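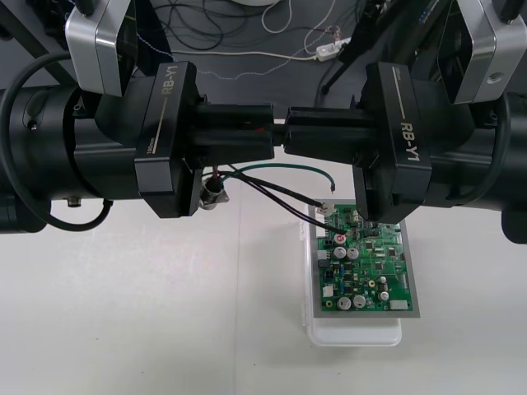

Board and wires on the bench, with the loose green one

Ticket: Control board loses power on one channel after rewiring
Product: Muvlow air handling unit, control board
Site: Stuvonley workshop, bench 2
Opened: 03/06/2026
Status: Waiting for part
Priority: Normal

Description of the problem

The unit came back to us with the complaint that the fan starts and then stops after some seconds. The display stays on and no error code is shown. If the user switches the unit off at the wall and on again, the fan starts one more time and then the same thing happens.

The board was already changed once, in November, by the previous service firm. I have their note but it is very short. It says only "replaced board, tested OK". It does not say which cable harness was used, the old one or the one that Mindholm supplies together with the new board. I think this is important, as I will explain below.

What I tried first

I checked the supply at the input and it is good. I checked the fuse and it is good also. I then connected a fan from another unit which I know is working. The result was the same, so I do not believe that the fan is the fault.

After this I took the board out together with its grey frame and put it on the white table, where the light is better. I looked for the usual signs on the capacitors, such as a swollen top or brown marks on the board around the legs. I did not find anything I would call a fault. I measured the capacitors anyway, and all of them are within the limits in the service sheet.

The harness

The harness with the black, red and green wires goes into the black plug on the connector row. When I moved the wires gently with my finger, close to the plug, the reading on the meter jumped. It did this every time. When I left the wires alone the reading was steady again. I did the same with the other connectors in the row and there was no change with them.

A green wire has a bare end which is bent. I do not know if it was pulled out of its terminal or if it was never fixed properly. I have not cut it or made it straight, because Mindholm may want to see how it was.

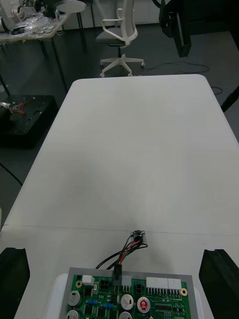 I also compared the lengths. The harness which is fitted now has to make a curve to the left before it arrives where it should, and inside the housing there is very little space for such a curve. With the cover closed, I believe the wires are pressed against the side and this pulls on the plug. It would explain why the fan runs well on the bench for a long time but stops when everything is closed.

Test with the cover open and closed

Cover open, wires not touched: the fan ran for 52 minutes, then I stopped the test myself.
Cover open, wires moved by hand: the fan stopped at once, and started again when I let go.
Cover closed: the fan stopped after a short time, two tries, same result.

The hour counter in the service menu shows 1,114 hours. For this type of unit it is not much, so I do not think it is normal wear.

Reply from Mindholm support

Thank you for the clear report. From your measurements we agree that the board itself is probably in order. Please do not solder the green wire back. There are two versions of this harness, and the older one does not fit well in the newer housing, although the plug is the same. Please tell us the number on the label under the unit and we will send the right one. The delivery will come through Bucur.

My answer

I have sent the label number by the web form. I have one question more. The instruction sheet says that the harness must be fixed with a clip near the plug, but in our unit there is no clip and I do not see a hole where it should go. Is the clip delivered with the harness, or must I order it separately? If it is separate, please add it to the same parcel.

I will keep the board on its frame until the part arrives. To my colleagues on the next shift: please do not put it back in the housing, and please do not pull on the wires. If you need the table for another job, move the board by holding the frame at both sides - not by the connectors.

Reply from Mindholm support

The clip is included in the bag with the harness. It goes over the edge of the frame, so no hole is necessary. Please repeat the test with the cover closed after fitting and write the result in this ticket. We leave it open until then.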